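Ralum two-arm upper body kit, with the Duda simulator: review
26/05/2019

I bought the Ralum kit after seeing one at the Arville workshop, where Tahsin Matubbar had been using the earlier version to hand parts across a bench. I wanted the same thing at home, on a fixed stand, for simple jobs like opening drawers and moving small things from one place to another. The kit cost me $1056 with shipping.

What you get is a torso, a pair of arms with white plastic shells, two grippers, a control board, and a license for Duda, the simulator that goes with it. The stand and the power supply are up to you. I used a steel base left over from a drill press and a supply from a Dindale printer that had died. Both work fine.

Assembly took me two weekends. The arms go together in order from the shoulder out, and the instructions are clear until you reach the wrist. At that point the drawing shows the cable on the outside of the joint and the text says to run it through the middle. Run it through the middle. I did it the other way first and had to take the whole left wrist apart again. The screws are good quality, and there were spares in the bag. The shells fit well except for one shoulder piece that needed light filing along the inside lip.

The grippers are the best part of the kit. The fingers close evenly, and the pads can be swapped with a single hex key. I would have liked longer fingers for reaching around thick handles, but on an ordinary bar pull they are long enough.

The control board is less impressive. It gets warm, the fan is loud, and the status lights face the back of the torso where you can't see them. Impi Kettunen, who shares my garage space, ended up moving hers to a separate box with a longer cable. I plan to do the same before October.

Duda is where I have spent most of my time. You can try a motion on the simulated robot before you send it to the real one, and the same script runs on both. It comes with a few furnished rooms, and the furniture has drawers and doors that move. I have been working on a nightstand drawer, left arm only, with the right arm parked pointing up so it stays clear.
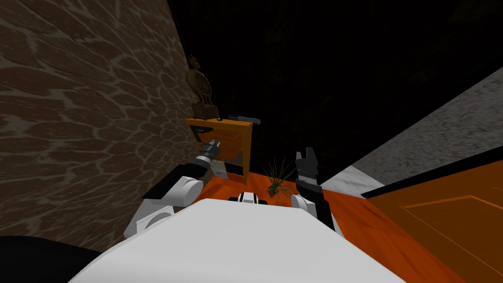
Loading a room is slow on my old desktop, and the camera controls take getting used to — I still zoom when I mean to pan. Contact is decent for rigid parts like handles. I wouldn't trust it for anything soft. The lighting is uneven too, and I have not found a setting that fixes it.

Support answered both of my emails, the first one the next day and the second after more than a week. The second was about the wrist drawing, and they said it would be corrected.

I'd buy the kit again at this price if you already have a stand and don't mind replacing the board enclosure. If you only want to learn the software, Duda is sold separately and you can add the hardware later with the same account. Four stars, with one off for the fan and the wrist page.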